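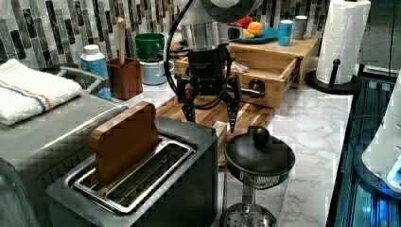 Fig. 1. Gripper open over the cutting board, kitchen counter station.

Manipulation Lab, Handout 4: Picking and Placing on the Counter
Rasley course, version of Nov 14, 2021

In September we moved the arm only in free space. From this handout on, the arm works between objects, and you must plan for them. Please read all of it before you book the station.

4.1 Before the run
Load the Tamayo control program and check the joint limits. Set the speed to 40 percent. Look at the cables with the arm in its start pose: they need enough slack for the wrist to turn, but a big loop can catch on a tall object. Write down your start pose. Without it we cannot repeat your trial. 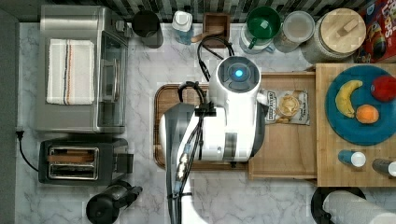 4.2 Approach
Always come from above. Stop over the object, correct the rotation of the wrist, and only then go down. The toy fruit is round and forgives a small error in angle. A block does not, and the fingers will push it over if they are not parallel to its sides. Groups of 2 work well: one person drives and the other keeps a hand near the stop button. 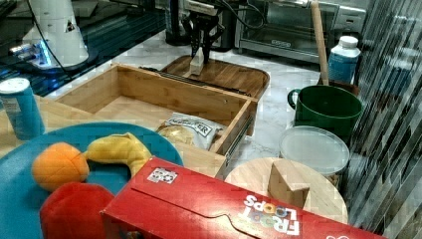
4.3 Drawer tasks
For the drawer, divide the motion in 3 parts (reach, pull, release) and record each part as its own file. Do not pull with the wrist joint alone. The Skirkerov data set has more than 2,000 trials of this kind, and you may compare your curves with them.

4.4 To hand in
One page per group, with the start pose, your files and a short text about one failed trial. Upload it to the Gralau folder. Failed trials do not lower the grade, but missing files do.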